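Home | Docs | Kits | Downloads | Support

# Clallton Tabletop Sorting Kit: README

Last edited Apr 24, 2022 by Fatima Mokgethi
Stars 36 | Comments 6

This README covers the Clallton sorting kit as sold by Risgate, along with the sample episodes that come with it. The kit is meant for labs and classrooms that already own a small arm and want a short pick-and-place task they can set up on one table. The arm is not included.

## What is in the box

- Three gray fabric bins with navy linings
- Three white label cards: Bottle, Plastic, Can
- A card of spare gripper fingertips
- A USB stick with the Barroso control package and the sample episodes
- A printed setup sheet

Bottles and cans are not supplied. Use your own, rinsed and with nothing left inside.

## The task

The arm picks up drink containers one at a time and puts each in the matching bin. Glass goes to Bottle, plastic drink bottles go to Plastic, and metal cans go to Can. The words on the cards are fixed in the config file under `bin_names`. If you print your own cards, change the names there too.

A run starts with all the items behind the bins, on the far side from the label cards. Items can lie down or stand up. Crushed cans are allowed, and we recommend having at least one in every run. They are harder to grip than whole ones and give a better idea of how a policy behaves.

Partway through a run, with one brown glass bottle in the left bin and a clear plastic bottle in the middle one, the Can bin is still empty and the gripper is over a crushed can. 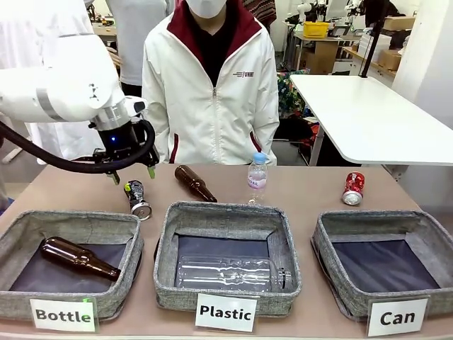
## Setup

1. Clear the table and clamp the arm at the left side.
2. Line the three bins up along the front edge, with the cards in front of them. From left to right the order is Bottle, Plastic, Can.
3. Fix the camera so that all three bins and the whole pickup area are in view. Do not move it after calibration.
4. Run `barroso calibrate` and follow the prompts. Keep hands off the table until it finishes.
5. Place the items and run `barroso sort --config three_bins.yaml`.

People may stand behind the table during a run. They should keep their arms out of the pickup area, and someone should be within reach of the stop button at all times.

## Sample episodes

The USB stick holds 600 episodes, recorded at the Drurnura test lab. Each episode is one pick and one place. Failed picks are kept and marked as failed.

Fields in each episode file:

- `episode_id`: text
- `item_class`: bottle, plastic or can
- `target_bin`: left, middle or right
- `joint_positions`: one row per time step
- `gripper_state`: open or closed, one row per time step
- `result`: success, dropped, wrong_bin or no_grip

Operator names are not stored. Faces were blurred before release in any video where they showed.

## Known problems

- Clear plastic bottles are sometimes missed under strong overhead light. Turning off the lamp nearest the table usually fixes it.
- An upright bottle may tip over if the approach speed is above the default.
- The fabric bins are light and can slide. Double-sided tape under each one is enough.
- Version 17 of the control package does not read older config files. Run `barroso convert` first.

## Limits

The episodes cover three classes of container on a single table. They are not suited to mixed household waste, broken glass or food packaging. We have not tested the kit on a moving belt.

## License and contact

The episodes may be used for teaching and research. Selling them on, whole or in part, requires written permission from Risgate. Please report errors through the support page and include the episode ID. The next update to the episode set is planned for November.

Previous: Unpacking | Next: Calibration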